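Kolton Branch Coat Rack Review

Posted March 30, 2018

Score: 7.5 out of 10

The Kolton Branch is a freestanding coat rack sold in one size and one finish, matte black. It takes the form of a bare tree branch, with short offshoots that end in rounded knobs. The knobs are the hooks. There is no umbrella tray, no shelf and no wall bracket in the carton. I have been using one since January in a living room that doubles as the entry, in the corner next to the sofa.

Assembly

The rack ships in two stem sections and a base. The lower section bolts up through the base with a single hex bolt, and the upper section threads into the lower. The hex key is included. Total time was 9 minutes, most of it spent lining up the upper section so the branches faced into the room. The thread stops where it stops, and if the branches end up facing the wrong way you have to loosen the base bolt and rotate the whole stem. The instruction sheet does not mention this.

The joint between the sections has no visible play. I retightened the base bolt once, after the second week, and it has held since.

Stability

The base is round and flat. On hard flooring it sits flush. On carpet it depends on the pile. Mine is low, and the rack stands without rocking when empty or evenly loaded. The stem is not straight, so the load is never quite centered over the base, and where you hang the heavy items matters.
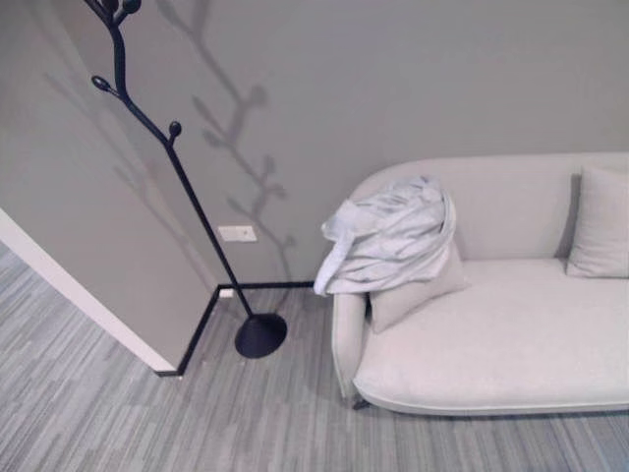
Kolton Branch in matte black, on carpet beside the sofa.

I tested with winter coats and a loaded messenger bag. Two heavy coats on opposite sides caused no trouble. The same two coats on one side produced a visible lean, and a light push at shoulder height lifted the far edge of the base. Put the heaviest item low and turn the rack so that its natural lean goes toward a wall. Kolton rates it for 36 pounds in total. I would treat that as a figure for an even load only.

Hooks

The rounded knobs are kind to fabric. After two months there are no marks on the collar of a wool coat that used to hang on a Vurton rack with square pegs. Hanging loops are less successful. A narrow loop will not pass over the knob, so the garment has to go on by the collar or hood. Bag straps hold well. Thin scarves slide down toward the stem and bunch there.

Finish

The coating is even, including where the branches meet the stem. It shows dust but not fingerprints. One zipper pull has left a faint line near the lower knob, visible at close range.

Compared with the Ondedow Column

The Ondedow costs $40 less and has a straight stem, which makes it easier to load without thinking. Its pegs are shorter and coats fall off more often. It also looks like office furniture. With nothing on it, the Kolton is the better object to have in a living room, especially against a plain wall where the outline and its shadow both show.

Pros: clean finish, gentle hooks, small footprint, quick to assemble
Cons: sensitive to uneven loads, narrow loops do not fit, branch alignment not explained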